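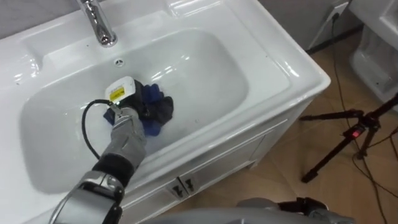 July 15, 2023

Bat bench, knock-in series, second block

Carried on from the June block. Same question as before: how much mallet work a pressed willow face needs before it will take a new ball on the lower edge without opening up. Three blades on the bench: Breltar A, Breltar B and the Sutter. A and B are from the same cleft supplier, according to the stamp on the shoulder, but B has wider grain and came off the press noticeably softer at the toe. The Sutter is the control and gets no mallet work at all.

Oiling
One light coat of raw linseed to face, edges and toe on A and B. None on the splice, none on the stickers. Laid flat, face up, for 48 hours, then wiped down and left another day before any impact. B took the oil faster than A, mostly at the toe. The Sutter was left bare, as in June.

Mallet rig
Drop arm set to the lower notch for the first 700 impacts on each blade, then moved up to the middle notch. Pattern is the usual grid: centre of the middle, out to each edge, down to the toe, back up. Edges struck at an angle on the turned jig, never square on. Target is 2000 per blade. The counter was zeroed between blades this time. In June it wasn't, and the totals for B in that block shouldn't be used.

Blade A
Went the full 2000. No lifting, no face crack. Light dishing on the off side edge, visible under the straight edge but too small for the feeler. Rebound at the sweet spot came up slightly through the first stage and then flattened. No further gain from the middle notch that I can separate from scatter.

Blade B
Stopped at 848. Hairline along the grain, toe end, on the leg side of centre. Doesn't run into the edge. I marked both ends in pencil and put ten more hits well above it on the lower notch. The line did not pass either mark. Dalia Kabbaj had a look and thinks it was in the cleft before pressing and the mallet only showed it. Could be. The June close-ups of the toe are not sharp enough to settle it. Taped across and set aside. If it comes back into the series it should come back as a separate blade number.

Sutter
Ball drops only. Seam marks on the face are deeper than on A, as expected, and one small surface flake low on the outside edge. Sanded nothing. The flake is bagged and labelled.

Balls
Used the Fukia four-piece balls throughout, two per blade, swapped when the lacquer went. Checked with the ring gauge before and after. One of the pair used on A failed the small ring after its run and its last set of readings is struck out in the table. Need to order more before the next block, same batch if they still have it.

Grips
Old grips off all three, handles wiped down, Dotex single-ply on. The previous double grip was adding damping at the clamp and it showed in the handle trace. Clamp torque unchanged. Trace is cleaner on A and the Sutter. B not re-run for obvious reasons.

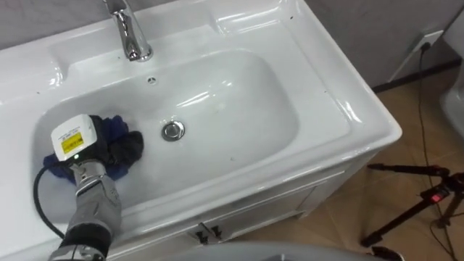 Basin with stopper and overflow.

Open points
Rebound readings for A have a gap between the first and second stages where the logger dropped out. Repeat at the middle notch only.
Toe guard or no toe guard for the next pair. Dalia wants one of each. I would sooner fit both and keep the variable out, but the club order is for unguarded blades, so probably one of each.
Moisture reading on every blade before oiling, at toe and shoulder. We have only been taking the shoulder, and that is no help with B.
Turned jig has a slight rock on the left foot. Shim it before any more edge work.
Find the June sheet with the drop heights. The copy in the folder has the notch numbers and no millimetres.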